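When the grip let go

The fault at Kimitz showed up on run 500 and came back 77 runs later. Both times the arm was holding a marker over a sheet of paper, and both times the gripper opened by itself.

Zakhar Marchuk, who looks after the two-arm bench there, first blamed his own code. He spent 3 days reading logs. The command to close was still being sent when the fingers spread - the arm reported no error at all.

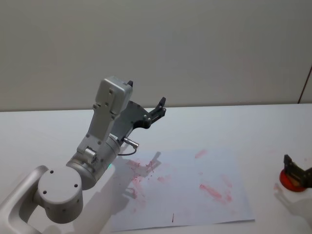
He then swapped the gripper cable for a spare, and the openings stopped. The old one had a break inside the jacket, close to the plug, where it flexed every time the wrist turned.

A dropped marker does no harm. Marchuk was more worried about the status signal, which stayed normal throughout. Kimitz now stops both arms if finger position and command disagree, and cables are due for replacement in January.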